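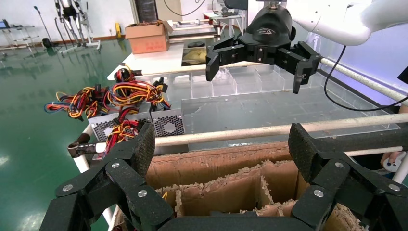 The Zuster bench cell is a two-arm workstation for sorting, kitting and light teardown of small electrical goods. It is sold as a base unit with options, and most of the questions we receive before an order concern the options. Buyers tend to budget for the arms and leave the containers, the grippers and the operator station for later, and these are the items that decide whether the cell fits the job. Power supplies are a fair test. The housing is rigid and has flat sides, so it is easy to grip, but the wires and connectors hang over the edges of the unit and get between the fingers and whatever is next to it. Partitioned cardboard and a clear compartment tray both work as receiving containers within reach of the grippers, and they place different demands on the fingers, as covered under Containers.

What is in the base unit

Two arms, each with one two-finger gripper
Tubular frame with clamp mounts
Wrist camera on each arm
Controller cabinet, single phase
One handheld controller
Cable set for arms and cameras
One set of spare finger pads per gripper

The work table, bins, trays, floor anchors and the operator's computer are not in the base unit. The frame can be clamped to an existing table if the top is rigid. Customers who want the frame on its own legs should order the floor kit at the same time as the base unit. Ordering it afterward means a second delivery and a second visit.

Grippers

The standard gripper is the Oda two-finger unit with linked fingers and textured pads. It closes parallel on flat-sided parts and wraps slightly on round ones. The pads are a wear item. In sorting work with metal housings, plan on replacing them every 200 hours of run time. In work with cardboard or plastic only, they last longer and can be changed on inspection.

Two points on selection:

Finger width. The standard finger is wide compared with the openings in a typical partitioned carton. It will place a part into a compartment from above, but it will not follow the part down to the bottom if the compartment is narrow. For deep, narrow compartments, order the slim finger set.

Mixed fingers. The two arms can carry different finger sets. A wide set on one side for housings and a slim set on the other for connectors and cable ends is a common order. Each arm then needs its own spares, and the spares are not interchangeable.

Containers

Containers are the least expensive part of the cell and cause the largest share of stoppages. The three types we quote are listed in order of unit cost.

Corrugated carton with partitions. Suitable for trial runs and for goods that ship in the same carton. The top edges of the partitions fray with handling, and loose fibers collect on the gripping pads. Inspect the pads at each shift change and replace any carton whose partitions no longer stand upright. Do not use cartons as permanent fixtures.

Clear acrylic tray with compartments. Holds its dimensions, wipes clean and allows the operator to see parts through the walls. Clear walls are hard for some depth cameras to register. Cells using depth sensing should have the tray position taught by hand or marked with opaque tape at the corners. Acrylic will crack if a finger is driven down on a wall, so set the vertical force limit before the first run.

Molded opaque tray. Made to order. Recommended once the part mix is fixed. Allow for tooling cost and do not order until the trial is finished.

Operator station

One handheld controller is included. It covers jog, grip, pause and recovery, which is enough for a cell that runs taught sequences. A cell that will be operated by hand for part of the shift, or used to record demonstrations, needs a second controller and a second stand. The station should be placed so that the operator can see both grippers without leaning over the frame rail.

Space and floor

The base unit needs clear floor on three sides for service access. The fourth side may be against a wall. Sealed concrete and epoxy floors are both acceptable. Gloss epoxy reflects overhead lighting, and where a fixed camera looks across the floor it may be necessary to move a lamp or add a plain backdrop. Shelving carts and other wheeled items should be kept outside the reach of the arms and have their brakes set.

Price guide

All amounts are in US dollars, before tax and freight.

Slim finger set, per gripper: 1,297
Second handheld controller with stand: on request
Floor kit: on request
Molded opaque tray, tooling: over 4,000
Installation and operator training: 3 days, quoted by region

Base unit pricing depends on arm reach and is given in the written quotation. Quotations issued before the end of June hold the current list.

Software

The cell ships with Cakach sequence software installed on the controller cabinet. One seat is included. The Nutico logging module, which stores camera and joint data for each cycle, is licensed separately and requires a network drive supplied by the customer. It can be added later without a site visit.

Planning notes for the first order

Send sample parts with the inquiry, including parts with cables attached if that is how they will arrive on the line. A bare housing and a housing with its harness are treated as two different parts for quotation.

State whether the wires are to be cut, tied or left as they are before the part reaches the cell. Loose harnesses can be handled, but the cycle is slower, and neighboring units should be spaced far enough apart that one can be lifted without dragging the next.

Budget for pads, trays and one spare cable set in the first year. The wrist cable flexes with every cycle and should be routed in a free loop with no tie at the wrist joint.

Name the person who will sign off the trial. Acceptance is by agreed part list and agreed cycle count, both written into the order.

Requests for quotation go to Philomena Asante, equipment sales. Please include a floor plan with dimensions, the supply voltage and the part list.

Page revised May 16, 2024. Specifications are subject to change, and the written quotation takes precedence over this page.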